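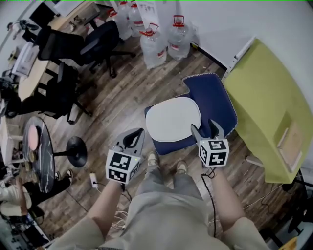

Room helpers wanted at Fedilico, part time

We are looking for a few friendly, patient people to help us set up and tidy the rooms in our office. If you are the kind of person who can't walk past a crooked cushion without straightening it, please read on, we would love to hear from you!

What you would be doing

Most of the work is simple furniture care. You would put the white cushion back on the navy-blue chair, smooth the green cloth on the table, roll the black office chairs to the desks where they belong, and let us know when we are running low on the big water jugs with the red caps (they seem to empty themselves in February, and even faster in summer). There is some bending and a fair amount of standing on a hard plank floor, so comfortable sneakers are a very good idea.

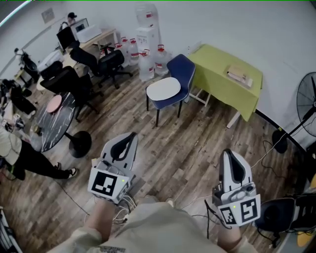 Hours and pay

Shifts last 6 hours with a paid lunch break, and we have nearly 42 shifts to fill over the season, so you can take on a lot or a little. Pay is $38 for each half shift, paid every other week. Genalyn Dimaculangan makes up the schedule and is very good about school pickups and doctor visits if you tell her early.

Who we hope to meet

No experience needed, truly. Some of our best helpers came to us from hotels, some from raising a houseful of kids, and one from the bakery at Benkirane. We do ask that you treat other people's bags and belongings with care, put the small things on the round marble-patterned table back where you found them, and speak up if a chair or stool feels wobbly.

How to apply

Write a few lines about yourself to Kamlesh Bhatia at the Fedilico front desk by 4 Jun 2021. A résumé is welcome but a plain note is fine too. We will invite people in for a short visit, and you will hear from us within 7 days after that, whichever way it goes.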